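# Getting the workshop laptop sorted before you need it

I keep an old laptop on the shelf above the drill press, mostly for cut lists and PDF manuals, and for years it was the grubbiest, slowest computer in Hullville. Last February it refused to open a plan while I had glue going off, so I finally gave it a proper clean-out. These are the habits that stuck.

**Uninstall before you install.** I had three programs that all opened the same drawing files and every one of them wanted to be the default. Go to Settings, then Apps, sort by size and start at the top. Mine had 54 things in the list and I couldn't have told you what half of them did! Restart once you've finished, even if it doesn't ask you to.

**Get the installer from the maker's own site.** Type the address in yourself and skip the ads at the top of the search page. I use Tremeck for cutting diagrams, and the first time I went looking for it I landed on some download page that wanted to give me a toolbar and a weather widget as well. No thanks.

**Keep your installers in one folder.** The wi-fi in my shed drops out whenever the neighbours stream the footy, so I save each installer to a folder called Setup with the version number in the file name. The whole lot comes to around 200 MB – nothing, really – and there's a copy on a USB stick in the screw drawer. 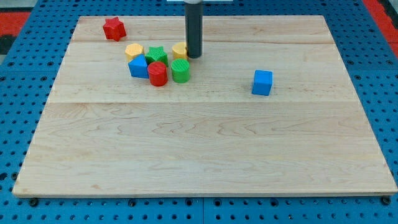

Portable versions are the better way to go on a shed machine, according to Ebrahimi, because you can run them straight off the stick and there's nothing to uninstall later. Fair point, and I've since switched my PDF reader over. Tremeck won't do it, though (it wants to put its licence file on the C drive), so that one stays installed the normal way.

**Turn off the start-up extras.** Press Ctrl+Shift+Esc, click the Startup tab and disable anything you don't need the minute you log in. I left the antivirus and the touchpad driver alone and switched off pretty much everything else. Start-up used to take 212 seconds. I timed it with the glue timer, and I'm still a bit embarrassed.

**Let updates run at smoko.** Set your active hours so the thing doesn't decide to restart halfway through a job. Mine are 7 am to 6 pm, and I check for updates by hand when I put the kettle on.

**Back up the settings file.** Tremeck keeps your blade widths and sheet sizes in one little file, and a reinstall wipes it. Copy it to the stick first. I've typed mine in from memory twice now and got the kerf wrong both times.

Next on my list is moving the cut lists over to Trastirent so I can pull them up on my phone at the timber yard – I've got the account set up, just haven't found the import button yet.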